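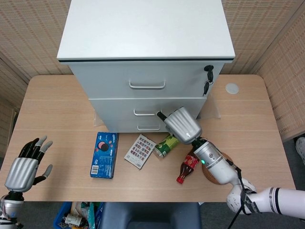 Harholm Renal Unit, Technical Services

15 December 2019

Most of my week went on water, as it usually does. I've been meaning to write up the changeover from chemical to heat disinfection on our loop, mainly because two people at other units have asked me for it and I keep sending them the same long email.

Some background for anyone who hasn't read the older posts. We have one reverse osmosis plant in the basement and a single distribution loop that goes up through the ward and back. Until April we disinfected the loop once a month with peracetic acid. Gordon Campbell and I did it between us on a night when there were no patients booked. We dosed the tank, let it circulate, left it to stand, flushed it, and then tested for residual at every outlet before the first shift came in. If one outlet failed we flushed again and tested again. I have gone home at half past seven in the morning more often than I'd like.

The new plant is a Trokitz and it heats the loop overnight on a timer. It runs three nights a week. The old pipework wouldn't have stood the temperature so that had to come out as well, and that was by far the larger part of the job. The ward moved to the temporary unit for the duration, and the nursing staff put up with a great deal.

What I was asked about most was the sampling, so I'll go into that.

We took samples from the same points before and after, so that the results could be compared. These are the plant outlet, the start of the loop, the furthest station, the return, and a couple of stations in the side room, which has always been our worst spot. The side room used to hang off the loop on a long leg of pipe that got very little flow. The first thing Imre Szabó said when he came to survey it was that he would have capped it off years ago. It is now part of the loop proper, with the connection to each machine kept as short as we could get it.

For the first few weeks we sampled weekly. The lab wants the bottles the same morning, kept cool, and they won't accept them after eleven. I run each tap for a minute, wipe it with alcohol, let it dry, then run it again before filling. It matters that everybody does this in the same order. We had one high count in the second week, and when I asked round, the person who had taken it had filled the bottle while the tap was still wet from the wipe. I can't prove that was the cause. The repeat was clear and so was everything on either side of it.

Endotoxin has been below the limit of detection at every point since we started. The bacterial counts took longer to settle. The return was a bit up and down until we lengthened the hold time, and since then it has been steady. We have dropped to monthly sampling now and I'm comfortable with that.

Carbon filters next. Heat does nothing about chlorine in the incoming water, and one of the emails I had seemed to assume that it did. You still need your carbon, you still need to test after it, and you still need to do it before the first patients go on. We test total chlorine between the two carbon vessels, so that if the first one starts to let go we have the second behind it. The log sheet has a box for the time as well as the result. Please fill in the time. A result with no time on it isn't much use to me when I'm trying to work out what the water company did overnight.

The hour meter on the main pump read 2,968 when I did the rounds, and the service is due at 3,000, so that will fall before the end of the week. Bhardwaj are sending the seal kit. I've asked them to put in a spare pressure gauge too, as the one on the return sticks and has to be tapped.

Costs, briefly. The heating does use more electricity and the estates department has noticed. Against that we no longer buy the acid, or the test strips that went with it, and we've stopped paying two people for a night a month. I haven't got a full year of bills yet so I won't put a figure on it.

The machines themselves are a separate matter. They are still disinfected individually after each session, and the heat from the loop only reaches as far as the inlet hose unless the machine is set up to draw it through. Ours can be, and we are doing the first four as a trial. Gordon has written the settings on a card and taped it inside the plant room door.

I still owe a post on the drain smell in bay two. We've changed the trap and it's a little better.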